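I hired a pump from the Lotthorpe depot in August to clear our flooded cellar, 150 litres a minute, and here's how I did it. 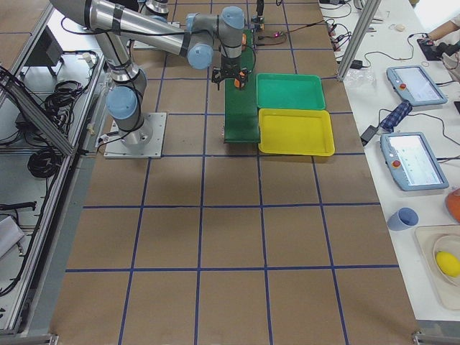 First, check the hose fits before you drive home — mine didn't!

Stand the pump on a brick so it doesn't suck up grit.
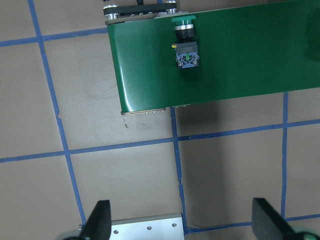 Green push button on the belt

Run the hose downhill, well away from the house, and plug in last. 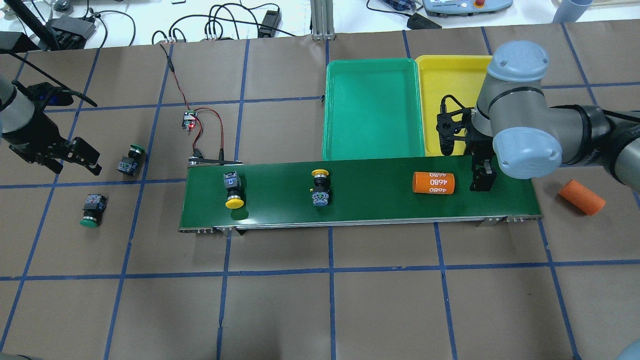
Two yellow buttons and a 4680

Stay nearby and switch off once it starts gulping air.

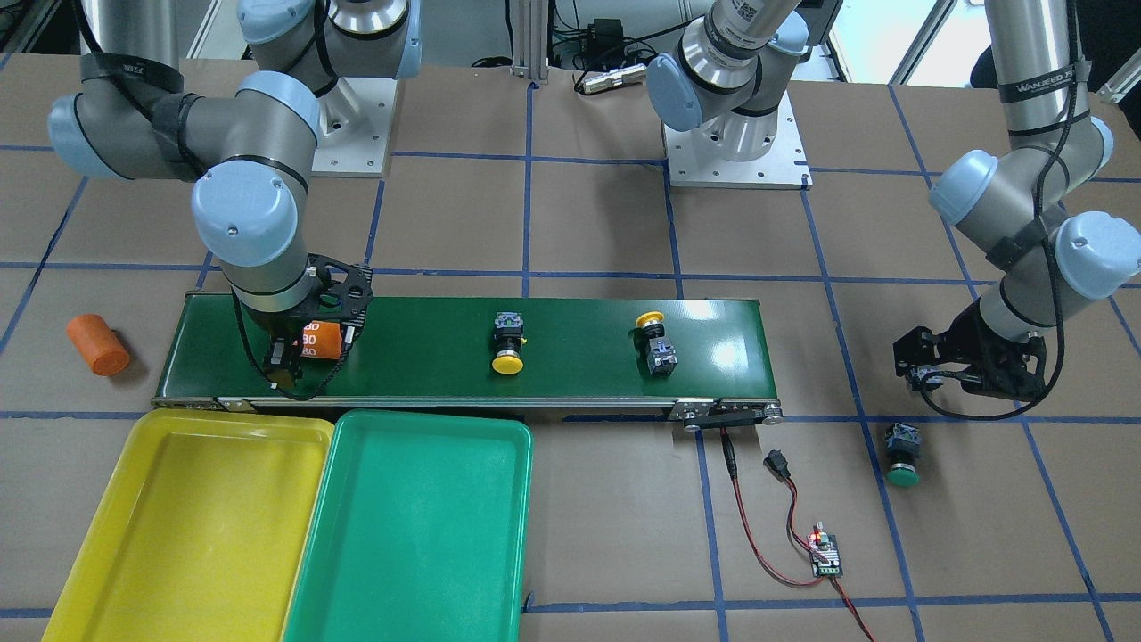
Rinse it through with clean water or they'll charge you (over £11, grr).

Related
Markik hose fittings
Hiring a generator

Comments
Brick tip saved me, ta!
Does Dirnine deliver?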